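About Us

The Fundia Trade and Investment Association

Welcome, and thank you for stopping by. If you have landed on this page, chances are you are thinking about doing business across a border, or you already do and have run into something puzzling at customs, or you were sent our way by a friend who said we were easy to talk to. We hope that last part is true. We try to be.

We are a membership association for companies that buy, sell or invest between countries, and for the smaller firms that would like to but haven't quite worked up the nerve. At last reckoning we had 580 member companies, and most of them are not the big names you might expect. They make furniture fittings, jams, software for dental offices, bicycle parts, raincoats. Many have a staff you could fit around one table. What they have in common is that a change in a tariff schedule or a visa rule somewhere far away can upset a whole year's plans, and they would like to hear about it before it happens and have somebody speak up for them while there is still time.

How we got started

The association began 24 years ago in Darnamwood, in two rented rooms above a shipping agent's office. A handful of exporters had been meeting for breakfast there once a month to grumble about paperwork (there was a great deal of paperwork), and at some point one of them suggested inviting an official from the trade ministry to come and listen to the grumbling in person. To everyone's surprise the official said yes, stayed until nearly noon, and asked for the complaints in writing. Writing them down took most of a summer. That first paper dealt with certificates of origin and it was, by our current standards, far too long, but a good part of it found its way into the revised rules the following spring, and the breakfast group decided it had better get itself a name and a bank account.

We moved to Zornetham a few years later to be closer to the ministries and the embassies, and we have been here ever since. The Darnamwood office is still open and looks after members in the north, who would never forgive us if it closed.

What we do all day

A good deal of our work is plain listening. Members call us with a problem, we find out whether others have the same one, and if enough of them do we take it to the people who can fix it. We sit in on consultations about customs rules, mutual recognition of standards, work permits and short-stay visas for business travelers, and we answer just about every call for comment that touches our members, even the very dry ones. Especially the very dry ones, really, as those are often where the trouble hides.

The breakfasts have never stopped. We hold them at 8 in the morning, with ambassadors, trade attachés, heads of department and now and then a minister, and we keep them to roughly 50 guests so that people can still ask a question without a microphone. The coffee is strong and the talk is off the record. Members tell us they learn more there than from a week of reading bulletins, though we do send out bulletins too, and we like to think those are worth your time.

Then there is the Mateos program, which we are very fond of. Mateos pairs a company that is new to foreign trade with one that has been at it for years, and the two of them meet regularly for a year to talk through contracts, freight, payment terms, all of it. It started as a small trial and we honestly weren't sure anyone with a busy company would give up their time for it. They did, gladly, and several of those pairs have gone on to do business together, which we had not planned on but were delighted to see - one pair now shares a warehouse.

How we are run

Our members elect a board, and board seats last 2 years. Seats are set aside for small firms so that the larger ones cannot outvote them on everything, a rule that goes back to the breakfast days. We are paid for by membership fees and by the modest charge for our training courses. We take no money from any government or political party, and our position papers are open for anyone to read, whether you belong to the association or not.
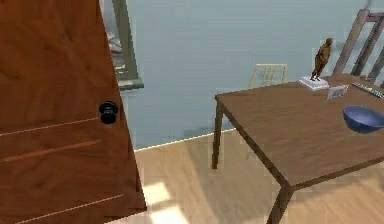
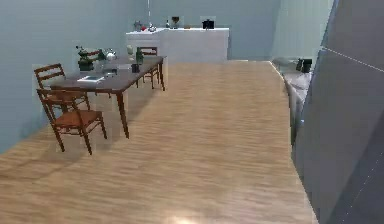
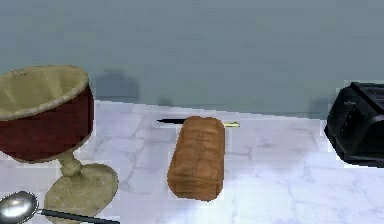

We don't always agree among ourselves, and we think that is healthy. An importer and a manufacturer can look at the same tariff and see two very different things, and when that happens our papers say so plainly and set out both views. Officials have told us they find this more useful than a single loud opinion, and it has kept a good many members with us who might otherwise have drifted off.

Joining us

Any registered company that trades or invests abroad, or plans to, is welcome to apply. Fees depend on the size of the firm, and new businesses pay a reduced rate in their first year. If you would like to get a feel for us first, write to the Zornetham office and ask to come along to a breakfast as our guest. We take the month of August off from events, but someone is always there to answer the mail, and we would be very glad to hear from you.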